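Shared Storage Furniture: The Morgan Reading Room Table Reviewed

The library service at Usmont has completed its review of the Morgan reading room table, which was bought for the children's and family area ahead of the winter program. The review was requested by the branch manager and covers assembly, daily use, cleaning and cost. It does not cover the matching chairs, which were ordered separately and had not arrived at the time of writing.

The table is supplied in one carton with four legs, a center brace and a bag of fittings. Two staff members assembled it before opening. The printed instructions were clear except at step 3, where the brace is drawn upside down. A corrected sheet was sent by the supplier on request. 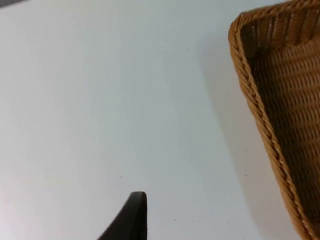 Once assembled, the table was placed near the picture book shelves and used in the ordinary way for story sessions, homework help and the Saturday-style craft hour that the branch now holds on school holidays. It carried the weight of a full set of reference volumes without bowing. Some movement was felt when an adult leaned on one end, and the feet needed to be adjusted twice during the review period.

Cleaning was carried out with the service's standard spray and a soft cloth. Crayon and washable paint came away easily. Ballpoint ink required a second pass, and one mark left by a rubber stamp remains faintly visible. 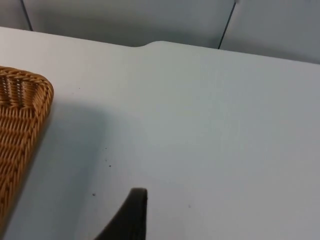 USMONT, November

The branch received 156 comment cards while the table was in use. Most of those that mentioned furniture asked for more seating. Parents of younger children found the height suitable. Several older patrons said that they would prefer a taller version for reading newspapers, and the supplier's catalog lists one at additional cost.

Noise was also considered. Books set down on the top make a sharper sound than they do on the older tables, and a felt runner was tried during quiet study with good results. The runner must be removed for craft work.
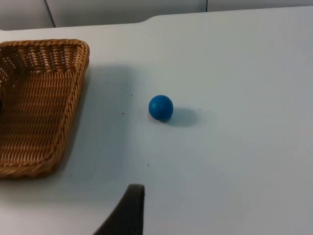
Blue ball and woven basket on a white tabletop.

The price paid was $300, including delivery from the Platatport warehouse. Refitting the whole family area with the same range was quoted at $2,757. Ankica Karagiannis, who prepared the budget note, recommends that any larger order wait until the chairs have been tested and the warranty terms for public buildings confirmed in writing.
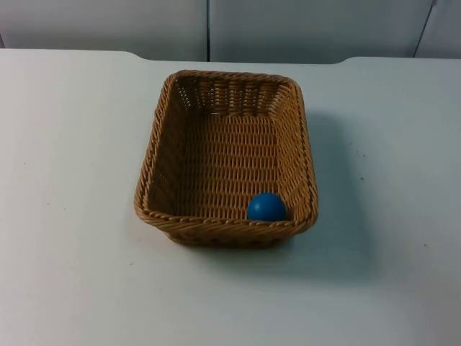
The Wutumville branch has a smaller floor area and a different pattern of use. Its staff borrowed the assembly sheet and measured the space beside the front windows, where the table would fit with the required clearance for wheelchairs on one side only. A round model may serve that branch better.

The Morgan table is recommended for family and craft areas. It is not recommended for newspaper rooms or for places where it must be moved often, as the brace loosens when the table is lifted by its ends. Branches that already own one should check the fittings monthly and report missing parts to the purchasing office.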